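October 28, 2026
Posted by Diarmuid Tierney to the Stostolura builders list

Jirayu Ratanaporn wrote:
> Printed my third set of fingertips last night. They hold a
> mug fine, but the pads still read pressure with the gripper
> wide open and nothing in it. Is it the print or is it me?
> Also, how many open/close cycles before you trust a zero?

Jirayu, it could be both, but start with the print. Mine did the same until I stopped tightening the pad screws like I was mounting a truck wheel. The pad bows, the markers shift, and the software decides it is holding something. I lost most of a weekend to that, plus one perfectly good screwdriver, which I threw.

Back the screws off until the pad just stops sliding, then open the gripper all the way and zero it there.

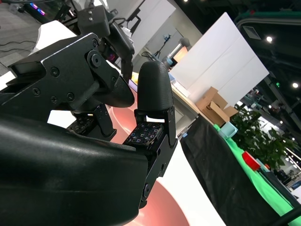

As for cycles, I do 253 and then zero again. Gleice does 1000, but Gleice also irons her shop rags. Between 93 and 253 my readings hardly moved, and after that I was only wearing out the hinge pins and the patience of everyone else on the bench.

If it still drifts, sand the back of the fingertip flat before you reprint anything. The Dusotside files leave a small ridge there. Thaddäus swears he fixed it in the November version, which would be more comforting if he hadn't said so last November.

Send me your log either way. The one you attached was a grocery list.

Diarmuid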